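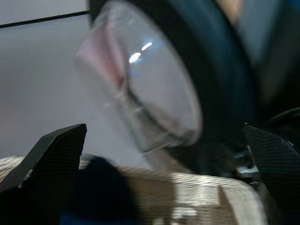
We use cookies to remember your settings and measure traffic. Accept all | Manage choices

Let the Cast of Saltbridge Go Home

6 July 2026
By the TV columnist

The reunion special for Saltbridge ran in two parts, and I watched both of them, so I'm in no position to be snooty. I even made popcorn for the second one. But somewhere in the middle of a long fight over who had muted whom in the group chat, I started wishing the cast would stand up, unclip their microphones and go get dinner.

The season itself had 19 episodes. We'd seen the fight at the marina. We'd seen it again in flashback, and then in the "unseen footage" hour, which was the same fight from behind a plant. What the reunion added was a couch, a host with cue cards and everybody's best blazer.

I know why these things exist. A reunion is cheap, it fills a slot, and it gives the cast a chance to promote whatever they're selling by then, usually candles. My complaint is that it has started eating the show. You can see people on Saltbridge saving their good lines for the couch. One of them said at dinner, with the cameras right there, "We'll talk about this at the reunion." The dinner was in episode four!
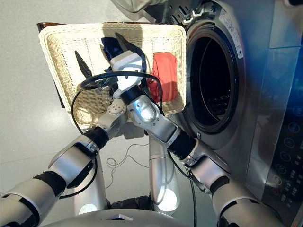 It wasn't always like this. Lombardi, which I still miss, did a single reunion and let it be awkward. People had gotten haircuts. Two of them had clearly made up months ago and couldn't remember what they'd been yelling about, and the host had to remind them - badly, off a card. It was the best hour the show ever made, and the ratings were apparently dreadful.

Compare that with Galletti, where the cast spends the months before taping in a sort of cold war online. Somebody posts a black square. Somebody else likes it and then unlikes it. By the time they sit down together, every fan account has a timeline, color-coded, and the host just reads it aloud. I have sat through tax appointments with more surprise in them.

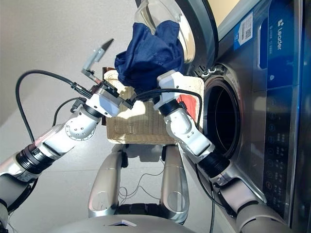

A wicker laundry basket at the washing machine.

The defense I hear most is that fans want closure. Maybe. I've been a fan of these shows for 20 years and closure has never been offered to me once. What I get is a teaser for next season and a close-up of someone crying near a water glass.

So here's my modest proposal. One part. One hour. Nobody's phone gets read out loud, and no one may use the word "journey" unless they took a boat. If the fight was really that good, it can survive without a rematch.

Eltuvska starts its new run in October, and the reunion has already been announced. They haven't finished casting.

Contact | Corrections | © 2026 All rights reserved | Back to top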